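Notes for session 2 - Marble, and how to tell it from everything sold as marble

Course: Stone and Surface, evening section. Handout by Jingyi Lu, 9/13/20. Bring it back with you, as I only print these once.

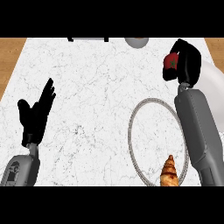

**What is marble, in plain terms?**

Limestone that got squeezed and heated underground until its grains regrew into tightly locked crystals. The veins are whatever else was in the limestone at the time: clay, silt, iron, a bit of graphite. People pay a great deal for this dirt.

## The rock itself

Limestone is mostly calcite, and so is marble. The chemistry barely changes. What changes is the texture. In limestone you can often find shells, or bits of shells, or the ghost of something that used to have a shell. In marble the crystals have grown over all of that, and the fossils are usually gone.

Pure calcite marble is white. Color comes from the impurities:

- gray and black: carbon, usually graphite
- yellow, pink, red: iron in one form or another
- green: serpentine and its cousins (more on these in session 3, when we get to the stones that are called marble out of politeness)

Dolomitic marble has magnesium in it as well. It looks much the same across a room and behaves a little better around acid. Sellers tend to remember this at the showroom and forget it on the invoice.

## Trade names

A geologist calls a rock marble if it has been through metamorphism and is made mainly of carbonate minerals. A stone yard calls a rock marble if it takes a polish and somebody will buy it. Plenty of "marbles" are limestones that never got hot in their lives. Some are serpentinite. Arsalan Bangash, who taught this section before me, kept a folder of sales tags, and his favorite read "genuine marble (granite)."

Names of colors and patterns are worse. A name may refer to a quarry, a town near the quarry, a town nowhere near the quarry, or the owner's daughter. Write down what you observe first and the name second.

## Tests you can do without annoying anyone

**Scratch.** Calcite is 3 on the Mohs scale. A steel nail will mark it. Granite and quartzite will shrug off the same nail and leave a gray streak of metal, which students then report as a scratch. Rub it with your thumb. If it comes off, it was the nail.

**Acid.** A drop of dilute hydrochloric acid fizzes on calcite. On dolomite you get very little until you powder the surface. White vinegar works too, slowly, if you have patience and a hand lens. Goggles for the hydrochloric, please, including those of you who have done this before.

**Look at a broken edge.** Marble sparkles because the light catches flat cleavage faces on the crystals. Turn it in your hand and the sparkles move. Cast resin doesn't do this, and printed tile certainly doesn't.

**Follow a vein.** On a real slab, a vein seen on the face should usually continue down the edge. On a printed surface it stops dead at the corner, like a river on a cheap map. Then look for repeats. Printed patterns come around again sooner or later, and once you have found the same little squiggle in two places you will never enjoy that hotel lobby again.

## Etching and staining

These get mixed up every year, so I will put them next to each other.

An *etch* is damage to the surface. Acid dissolves a bit of calcite and leaves a dull spot. Lemon, wine, tomato sauce and most bathroom cleaners will do it. Sealer does very little to prevent it, whatever it says on the bottle.

A *stain* is something that has soaked in. Oil, coffee, rust. Sealer does help here, by slowing things down until you find a cloth. A poultice can draw out some stains. It cannot put back the polish you have etched off, and the kitchen owner will ask you to try anyway.

## For next time

1. Find 2 surfaces that claim to be marble. Banks, lobbies and restrooms are good hunting. No scratching or acid on anything you don't own. Xuelian Gu, please take special note.
2. For each one, write a paragraph on veins, edges, sparkle and wear, then commit to a verdict.
3. Read chapter 11 and skip the section on adhesives, which has a mistake in it that I would like to save for July.

Zihan Zhong has the sample box this week. The chip labeled Loltavent is a trick, so treat the label accordingly.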